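**Planificación y control de manipuladores – Apuntes, tema 7**
Versión del 20/8/25

## 7.1 Qué se pide en la práctica

La tarea es meter un bloque pequeño en un cajón. Para el planificador se divide en varios tramos con condiciones distintas: aproximación al bloque, agarre, transporte, entrada en el cajón, apertura de la pinza y retirada. Cada tramo se planifica por separado y el estado final de uno es el inicial del siguiente.

Trabajaremos en el simulador Ellemus. El planificador es Jikonow, que ya viene instalado en las máquinas del aula. Quien use su propio portátil tiene que compilarlo con la opción de colisiones activada; sin ella las trayectorias atraviesan el mueble y no aparece ningún aviso.

## 7.2 Marcos de referencia

Se usan tres marcos: el de la base del robot, el del mueble y el de la pinza. La posición del bloque se recibe en el marco de la base. La del cajón se recibe en el marco del mueble y hay que transformarla:

`T_base_cajon = T_base_mueble * T_mueble_cajon(q_c)`

donde `q_c` es la apertura del cajón en milímetros. Con el cajón cerrado, `q_c = 0`. El recorrido máximo es de 144 mm. El error más frecuente en las entregas es calcular esta transformación una sola vez, al cargar la escena, y no volver a leer `q_c`. Si el cajón se mueve después, el objetivo queda desplazado.

## 7.3 Espacio libre dentro del cajón

El modelo de colisión del cajón no puede ser una caja maciza. Si se deja la envolvente convexa que genera Ellemus por defecto, el interior cuenta como ocupado y Jikonow no encuentra solución. Hay que sustituirla por cinco placas: fondo, frente, trasera y dos laterales.
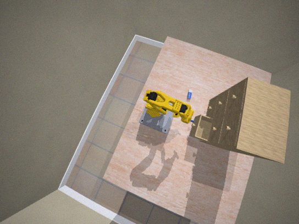
*Figura 7.1. Escena de la práctica en simulación: brazo, bloque sobre la mesa y mueble con un cajón abierto.*

En la configuración de la figura la punta de la pinza está muy cerca del cajón y el bloque sigue en la mesa. Es una postura útil para comprobar el modelo de colisión antes de planificar nada: se consulta la distancia mínima entre la pinza y cada placa, y todas deben ser positivas. Si alguna sale negativa, lo más probable es que la placa esté mal orientada – conviene revisar primero los signos de los laterales.

## 7.4 Parámetros del planificador

Valores de partida para Jikonow:

| Parámetro | Valor |
|---|---|
| `max_iter` | 200 |
| `t_limite` (s) | 3 |
| `dist_seguridad` (mm) | 60 |

La distancia de seguridad de la tabla vale para el transporte, con el brazo lejos del mueble. En la entrada al cajón es excesiva y hay que reducirla en ese tramo. No se debe reducir de forma global, porque entonces el codo pasa demasiado cerca de la parte superior del mueble.

La entrada y la retirada se hacen en línea recta en el espacio cartesiano. El resto se planifica en el espacio articular. En los cambios de un modo a otro la velocidad debe ser nula; el interpolador no mezcla los dos tipos de tramo.

## 7.5 Registro y entrega

Cada ejecución genera un fichero de registro que se abre con Dvorak. Hay que entregar:

- el código del nodo de planificación
- el modelo de colisión del cajón
- un registro completo, desde la posición de reposo hasta la retirada
- una gráfica de la distancia mínima a las placas durante la entrada

En la gráfica se marcará el instante en que se abre la pinza. Si el planificador agota el tiempo en algún tramo, se indica en cuál y con qué semilla. Una ejecución fallida bien documentada se puntúa; un registro recortado, no.

La parte con estimación de la pose por cámara se verá en octubre, con la misma escena. Hasta entonces la pose del bloque se lee directamente del simulador, en el tema `/bloque/pose`.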